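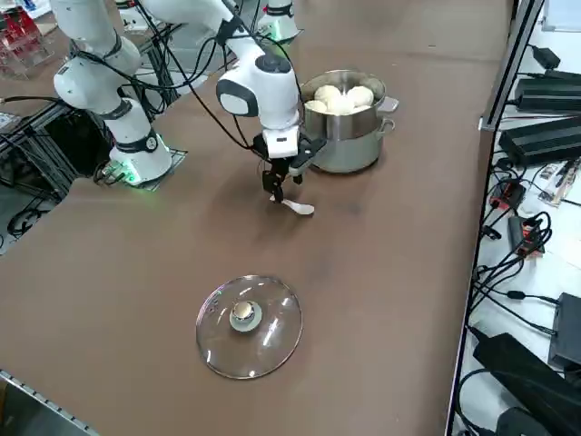 Dinner prep at the Draddale Robotics Club: two arms, one steamer, five buns.

Hello from the back table! It's Felicja Duda again, filling the club corner of the newsletter for July 2024, and I'm writing this with sore feet and a very strong wish for dumplings.

If you missed the last issue, our summer team picked "kitchen helper" as its project. The students had 4 ideas on the whiteboard (the chess one came very close, sorry Stockdale kids, I know you were rooting for it) and the steamer won on a second vote. The task sounds simple enough. Take the lid off the pot, set it down on the table, pick up a spoon, and get a bun out and onto a plate without squashing it. You and I do that half asleep. For a robot arm it's a whole stack of little problems, and the team has been working through them one at a time since school let out.

The lid took up most of our first two weeks. Glass is hard for the cameras, so the students ended up teaching the arm to look for the knob and ignore the rest, which I thought was pretty clever. Then we had a long argument over where the lid should go. Too close to the pot and an elbow catches it on the way back, too far and the arm has to stretch. We settled on a spot out in the open and I made everyone promise to stop moving it!

Now we're on to the spoon.

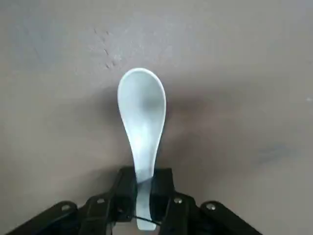
I had no idea how much there was to say about holding a spoon until I sat through one of our Tuesday planning sessions. Grab it high, near the bowl, and you get good control but the fingers end up way too close to the food. Grab it low and you get the reach, but any wobble at the wrist turns into a bigger wobble at the tip. The younger half of the team wants low, the older half wants high, and I bring snacks and stay out of it. For now we're running low and slow, and we'll see what the numbers say.

Speaking of numbers, the students set themselves a goal of 200 practice runs before the Heltus Summer Showcase. Every run goes in the logbook, including the embarrassing ones (especially those, I keep telling them). If your kid comes home talking about "run sheets," that's what they mean, and yes, they do have to fill in the comments column.

A few bits of housekeeping. The carpool to Gorberg for the showcase still has 2 seats open, so please email me if you need one. Closed shoes in the workshop, every time, even when it's ninety degrees out. And if anybody has a spare set of plates they don't love, we'd be glad to take them, chips and all.

New members are welcome all summer, no experience needed. Come by after lunch, say hi, and ask somebody whether they're a high grip or a low grip person. You'll be there a while.

Felicja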